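Patching small dents in a vinyl or painted floor

Quick one, did the back room at Skotetti last weekend and people kept asking how. Small dents and nicks only. Big gouges, replace the plank.

What you need

Filler – I used Wornau, the tub not the tube
Plastic putty knife
Fine sandpaper
Painters tape
Damp rag, dry rag

Clean first. Vacuum, then wipe, then let it dry 30 minutes. Dont skip the drying, filler won't grab on a damp floor.

Tape around the dent. Close, but not touching the edge.

Color next. Pale floors are the hard ones. Too yellow shows up worse than too dark, so mix a bit, dab it on scrap, let it dry and look at it in daylight. Mine took 2 tries.

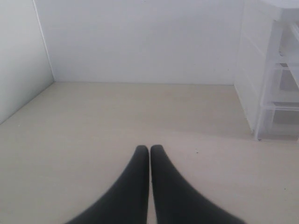
Pale beige floor, the sort of shade you're matching.

Now fill. Small amount, press in flat, scrape off the extra. Leave it a hair high, it shrinks. Peel the tape while its still soft – wait too long and the edge tears.

Leave it 8 hours. Overnight is easier. No shoes, no chairs, no dog.

Sand lightly, in circles, with almost no pressure. Wipe teh dust. Still low in the middle? Second thin coat, same wait.

Painted floor: touch up with the same paint, small brush, feather it out. Vinyl: skip the paint, a dab of matte sealer is enough.

Tub keeps fine if you press the lid down hard. Mine was opened in January and still good.

Updated 3 July 2022 – fixed the drying time, I had it wrong before.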